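Print this page | E-mail this page

Filed under: Student Work, Music, Term Projects

Listening to the Morkholm tapes
Mahnaz Khosravi

My project was to catalogue the brass band recordings in the Morkholm collection, and I loved every hour of it! There are 467 tapes, nearly all from the old Malter dance hall, and I got through 5 full boxes between March and June.

I logged the tune, key, tempo and soloist for each one (where I could work out the soloist, which was hard with the cornets). The waltzes are my favourites. The band slows right down before the last chorus, then the tuba comes in early and drags everybody home. I heard it first on the Symonenko reel and then kept finding it on the others.

The next step is matching the tapes to the printed programs. I'd also like to colour-code the catalogue by season.

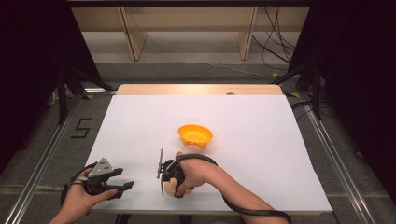
Volodymyr Moroz wrote back that the early tuba was a habit of the second band only, and that the summer reels should be checked against it before the tempos go in.

Contact the Music Office | © Cornness College | Back to top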